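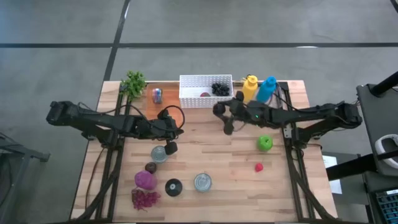
June. Second go at the Peltach varnish. First coat took 180 ml and dried streaky, so thinned the next with Brillard spirit. Plain metal can again for decanting, like the silver one standing on the table - easier to wipe out than plastic. Left to cure overnight. 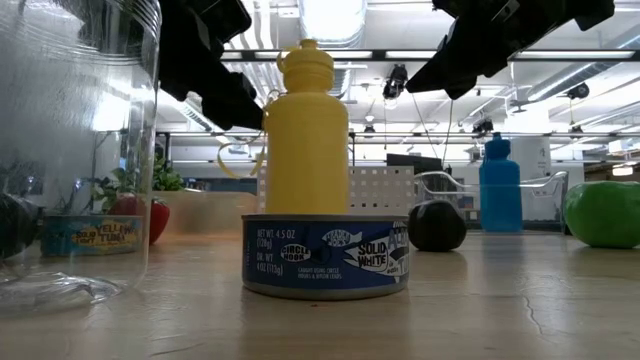
p. 145

Rubbed down by hand, 2 passes. Athina Theodorakopoulos wants the Gillies wax tried over the top - fine, but on the offcut first. Weighed the offcut at 194 g before waxing. Drips on the left end still tacky at noon. Order more Plindetti pads.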